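**Progress report to the Van der Linden Fund, second period**
Project: Better first year for newly qualified nurses, Avside District Hospital
Written by: Veronika Erdős, practice educator
For: Hauke Brinkmann, programme manager
Period covered: June to December

Dear Hauke,

Please find my report for the second half of the year. I have followed the order of your template, but I put the budget near the end, as the training part explains most of the spending. The first report was too long, you told me, so I try to be shorter this time.

## Where we are

All the new nurses of the summer intake have now finished their first rotation. In the plan we had three wards: surgical, medical and children's. In September the children's ward moved to the new wing and could not take new nurses for five weeks. We placed these nurses in the outpatient clinic for that time. It was useful for them with regard to vaccination and blood taking, but they did not get any night shifts, so their night training is delayed until February.

The mentors are in place on all three wards. Each mentor has protected time of 2 hours per week with the new nurse. On the surgical ward this time was respected almost always. On the medical ward it was cancelled often during November, when there were many patients with chest infections and several of our own staff were ill. I have spoken with the ward manager and we agreed to move the mentor time from the afternoon to 10.30 in the morning, after the medication round. The first weeks of December look better.
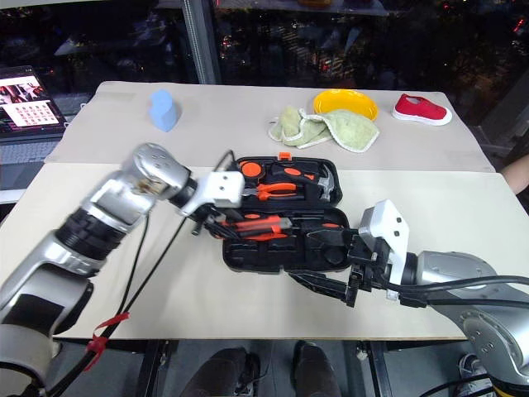

The study days continued as planned, with one change. We had wanted to teach wound care and pain assessment on the same day. After the June session the nurses wrote in their feedback that it was too much, and that the pain part came when they were already tired. I divided it in two. The wound care day now has a longer practical part in the afternoon, where they change dressings on the training models in pairs, and one nurse observes the other and gives comments from a short checklist.

The pain day is taught together with a physiotherapist. We use written cases from our own wards, with the names and details changed. The most discussed case was an old man who always answered "fine" when he was asked about his pain, and who refused to stand up. Several nurses said they had met the same patient, more or less. I would like to write down more cases of this kind next year.

## Hours and attendance

The plan foresaw 1,744 training hours for the whole project year. By the end of this period we have used 600 of them less than I had calculated in spring. The reasons are the closed weeks on the children's ward and the cancelled mentor hours. I expect that we can recover a good part of the hours before summer, but not all. I will send a new calculation in February, when the night shifts are planned.

Attendance at the study days was 96 per cent. The missing nurses were on sick leave, and each of them has received the materials and a short meeting with me.

## The competence record

You asked me in your last letter about Danance, the electronic competence record. It is now in use on the surgical and the medical ward. Mentors like that they can sign a skill on the ward computer at once and do not need to look for the paper booklet. What they do not like is that the list of skills is the same for all wards. A nurse on the children's ward does not need the section on hip surgery, but it stays red in her record until somebody marks it as not relevant. I have reported this to the supplier, Mosora, and they promised a ward filter. I have no date for it yet.

Until the filter comes, the children's ward keeps the paper booklet. I know this was not in the agreement, and I ask for your understanding. I copy the signed pages into the electronic record myself once a month.
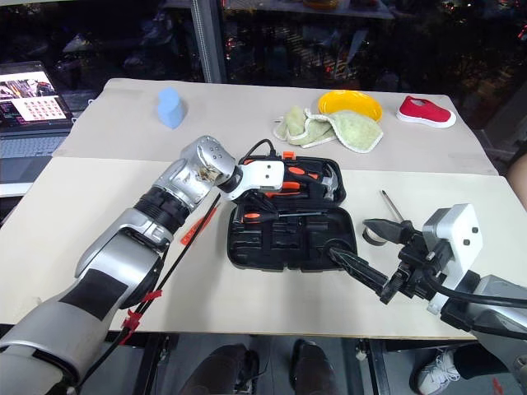 *Two robotic arms at an open black tool case, on a table covered with beige boards.*

## What was difficult

The hardest point was to find a second mentor for the medical ward. One experienced nurse was ready to do it, but she works part time and did not overlap enough with the new nurses. We found a solution in which she shares the role with a colleague, and they write a short handover to each other in a notebook. It works well as long as the notebook is really used. In October it was not used for two weeks, and one new nurse was taught the same infusion pump twice and the other pump not at all. This was corrected.

I also underestimated the work for the reflection groups. The meetings are good and the nurses ask for more of them, but I need nearly a full day to prepare and follow up each one.

## Budget

The spending is below plan, in line with the lower hours. The only item above plan is materials for the practical sessions, mainly dressings and gloves. I ask for your permission to move a part of the unused mentor money to this item. The table is in the separate file.

## Next period

- Night shift training for the children's ward group, from February
- Second round of mentor training, one day, open also to the outpatient clinic
- Collection of at least six new written cases for the pain day
- Interviews with the new nurses after their first full year

I would be glad if you could visit us in spring. The wound care day would be a good occasion, and the ward managers would also like to meet you.

With kind regards,
Veronika Erdős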